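Learning to nap at 40-something

I used to be terrible at naps. I'd lie down at 2 in the afternoon, stare at the ceiling, think about emails, and get up crankier than before. Then my friend Zoriana told me she sets a timer for 15 minutes and doesn't even try to sleep, she just lies there, and I thought okay, fine, I'll try it. 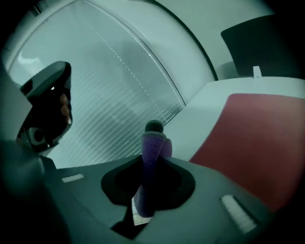
The first week was a bust (I kept checking the timer!). But one day in July I blinked and the thing was beeping, and I felt great. Like, clean-the-whole-fridge great.

What I've learned so far: the couch beats the bed, socks stay on, and coffee goes down right before. I tried a 90 minute one too, and woke up with no idea what year it was. Never again, or at least never before dinner.
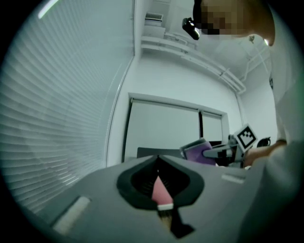
My mom napped every day of her life in a kitchen chair with the radio going, so maybe it runs in the family and I just needed to catch up. I can't do the chair, my neck won't have it. The radio I've come around to, as long as it's people talking and not music.

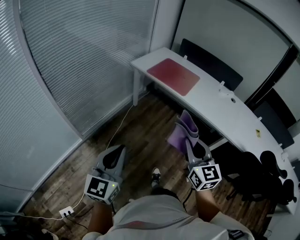
Dark plank floor, white shirt, both hands full.

Next up I want to try one outdoors, on a blanket, if the neighbor's dog allows.

Recent posts
The soup I make when I'm mad
14 library books and no regrets
A weekend in Itcombe

Contact | © Canan Ekinci | Back to top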